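Robots, questions and very good cake at the Junach open day

April 30, 2022

By ten in the morning there was already a queue down the stairs at the Junach workshop, and a fair few of the people in it were under the age of eight. The robotics team opened its doors to neighbours, families and anyone else who fancied a look on Saturday, and 56 people had signed the visitors' book by the time the kettle went off.

The day began in the main room with a short welcome from Vandana Lodhi, who leads the group and who kept it to two minutes, as promised. After that visitors were free to wander. There was an arm sorting wooden spoons from metal ones, a bench where children could take apart an old motor (and some did, very thoroughly), and a table of cakes from the Leitão bakery downstairs that drew a crowd of its own.

The busiest spot by far, though, was the simulator corner, where the team's practice program, Kakine, was running on a big screen.
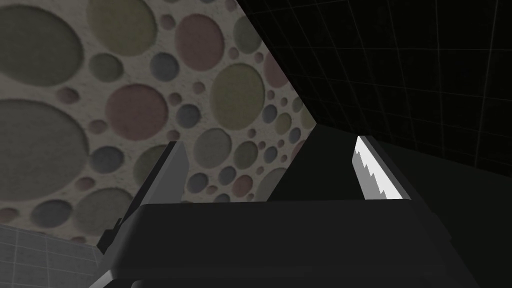 Kakine is where Junach tries out new movements before they go anywhere near a real machine. Nuno Barreto, who built most of it, ran 14 short sessions over the day and seemed to enjoy the last one as much as the first. He let people follow along from the robot's side of things, looking out over the top of its gripper with a finger rising to the left and another to the right. Plenty of hands went up about the bright white pad with its row of little teeth, and one girl near the front wanted to know whether it bites. "Only in the simulator," said Barreto, which got a big laugh. The spotted surface went down well too, with its greens, pinks and slate blues, and I heard more than one person say they would happily have it as a kitchen worktop.

He was also very good at explaining why a team would bother with a pretend room at all. A mistake on the screen costs a few seconds and a click of the mouse. A mistake on the workshop floor can mean a bent part and a week of waiting for the post. "I've broken this one hundreds of times," he told the noon group cheerfully, "and it's fine!"

After lunch Lodhi took questions for 40 minutes, twice as long as planned. Some were about jobs, some were about safety, and one gentleman had come purely to ask whether a robot could be taught to prune roses. (Not yet, she said, but she wrote it down.) She was frank about how slow the work can be – a movement that looks simple to us may take weeks to get right – and the room seemed to like her all the more for it.

Jastix, the firm that shares the building, lent chairs and kept its own workshop open for the afternoon, so the stairs stayed busy until closing time.

A second open day is being planned for late May, with longer sessions in the simulator corner. Entry will be free again, and names can be left at the front desk.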